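A caixa das coisas sem casa voltou a encher. Esvaziei-a em fevereiro, com grande cerimónia, e prometi à Nesma que dali em diante cada objeto teria o seu lugar. Pelos vistos, o lugar era a caixa.

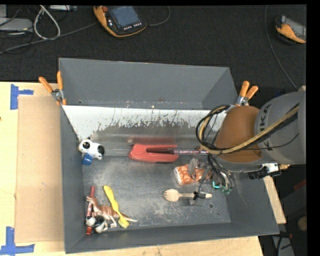
O que fazer com um garfo-colher de madeira que ninguém pediu? Vai para a gaveta dos talheres, ao fundo, e fica lá até ao próximo piquenique.

O cão branco de manchas pretas está fora de discussão – o Moataz já avisou. Quanto à coisa vermelha de plástico, dei-lhe 3 dias para revelar a sua utilidade. O fundo cinzento, todo riscado, já não vai lá com esfregão. Tentei 2 vezes e fui fazer café.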